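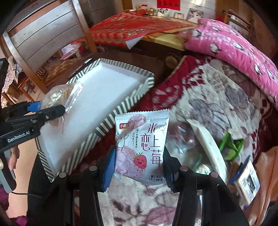
A strawberry rice cracker packet and a clear-wrapped item at the striped box.

Snack box packing: notes for October

The Calimlim pantry changes over to the shallow box this month. The deep carton used through the summer held more, but packets on the bottom layer took the weight of everything above them, and puffed rice doesn't tolerate that. The shallow box holds a single layer. Its inner base is plain white, which makes crumbs and torn corners easy to spot at the end of a shift.

Yaneth Bedoya has rewritten the packing sheet to match. The main points are given below, and the full sheet is pinned inside the pantry door at Udel.

Sorting. Separate puffed and crisp items from dense ones before anything goes in the box. Rice crackers, puffs and wafers go in group 2 on the sheet. Nut bars, jellies and hard candy stay in group 1. If the front of a packet is not clear, look for the product class in the small print. On Chinese packets the words 膨化食品 mean puffed food, and those go straight to group 2 whatever the flavor.

Handling. Take each packet by its two sides, with the crimped seal at the top. Don't pick it up by the seal. The saw-toothed edge is made to start a tear, and a small nick there may not show until the cracker inside has gone soft. Use only enough pressure to keep the packet from slipping. Air in the packet protects the contents and should not be pressed out to save space.

Placement. Stand group 2 packets on edge along the far rim, printed side facing the packer. Lay group 1 flat along the near rim. Leave a finger's width between the groups. Clear packets go at the left end, where the contents can be checked without lifting them. Shiny seals catch on one another, so turn alternate packets end for end.

Labels. The Nevden list now carries 78 lines, 58 of them in group 2. Several strawberry items have similar names, and the short names on the old list caused repeated mix-ups. Match the full name on the wrapper, character by character if necessary. The strawberry rice cracker is entered as 米恋上莓, with the English name in the second column. Please don't add private abbreviations to the list.

Storage. Packed boxes go on the Proda shelving, one box to a shelf, with nothing on top. Keep them away from the radiator side. Opened packets are not returned to the box under any circumstances and should be written off on the back of the sheet.

The pantry has passed 4000 packets on the current count. Remaining deep cartons can be flattened and left by the side door before 4 p.m. Corrections to the list go to Yaneth.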